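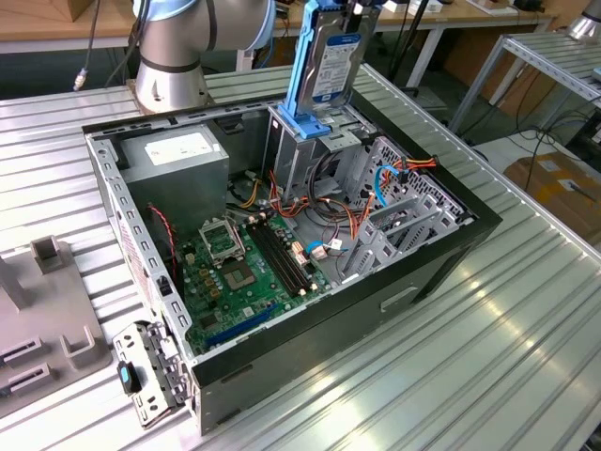

A hard drive in its blue caddy at the opening of the drive bay, on our aluminum table.

About Storent

4th November
By Aled Eynon

Storent builds and rents robot cells which take computers apart and put them together again. Our customers are repair shops, companies that refurbish office machines, and two technical colleges. We are a small firm of 18 people and we have one building, in the old part of the Clunach industrial park, where we do everything from the first drawing to the final test.

The firm began in a rented room with one robot arm and a very large pile of desktop towers. I was working then for a refurbisher, and my days went to the same few movements: open the side panel, pull the drive, put in another drive, close the panel. After 1525 machines I stopped writing the number in my notebook. My hands were sore and I wanted to know if a machine could do the part in the middle.

It took much longer than I believed. A drive caddy looks like an easy thing to hold, but it must enter the bay straight, and the bay is made of thin metal that is not always in the same place from one case to the next. Cables are worse. A person pushes a cable to the side with one finger and does not think about it. For a robot this is a separate task, and we spent most of our second year on it - I still have the test reports and I do not like to read them.

What we offer today

Our main product is the Harasym cell. It comes with a slatted aluminum table, one or two arms, a set of grippers and the fixture plates for the cases you work with. We choose slatted tables because a fixture can be moved along the slot and tightened again in a few minutes, and small screws that fall are easy to find with a magnet. The cell handles 3.5-inch drives in caddies, memory modules and most expansion cards. It does not place processors. We have tried, and the result is not good enough to sell, so for this step the cell stops and asks for the operator.

The second product is Zernov, our software. With Zernov you teach a movement by guiding the arm with your hand, then you correct the points on the screen. A new case model normally takes an operator one working day to teach. If the case has an unusual drive cage it can be two days, and we prefer to tell you this before you sign.

We also rent. The shortest rental is seven weeks, because the first week is always lost to installation and training. Rental customers get the same support as those who buy, by telephone and from the same people.

How we work with a new customer

We ask you to send us machines, the real ones, with dust and old cables inside. Clean sample cases teach us very little. We keep them in the workshop for roughly 400 insertions and removals, and after that you receive a report with every failed attempt in it. Some customers were surprised to see the failures listed on the first page. One of them decided not to buy, and I think he was right, his volume was too small for a cell.

If you continue, one of our engineers comes for the installation and stays until your own operator can teach a case alone. We do not send a different person in the second week.

Where we are going

In January we will start to deliver a smaller cell with one arm, for shops which have space only for a normal workbench. The grippers and the fixture plates are the same as on the large cell, so nothing you bought before becomes useless. We are also working on laptops, but here I promise nothing, the cases are glued more every year.

Visitors are welcome in the workshop. Please call one day before and wear closed shoes. Bring a machine that gives you trouble, if you have one.

Comments (3)

pkd_refurb
We had the two-arm cell on rental last spring. Drives went well, memory was slower than our people but steady. Does the small one run on the same Zernov license, or do we pay again?

Aled Eynon
Same license, you only register the second arm controller. Send me your serial number and I will prepare it.

Marta
Do you make fixture plates for small form factor cases too? We have almost no full towers left.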